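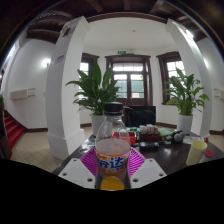

Bass player wanted for Hokness

Hokness is a four-piece playing slow, loud folk rock with a lot of harmony singing. Our bassist moved away in April and we need a permanent replacement before we start recording the second album.

The first one, Tekelau, came out on cassette and download. We pressed 500 tapes and have 26 left. Listen to "Grodow" and "Salt Ledger" before you write, as both are still in the set.

You should have your own bass and amp, be able to sing a backing part, and be free two evenings a week from 7 pm. Reading music is not needed. Fretless is fine. We are all over 30, but age doesn't matter.

Practice space costs each member $50 a month. Gig money is split evenly after gas.

To apply, send two recordings of your playing, phone quality is OK, to Merike Vaher or Reiko Oshima through the contact form. Put "bass" in the subject line. Auditions are at Jaunzems Hall, side entrance. Please learn "Grodow" in the album key.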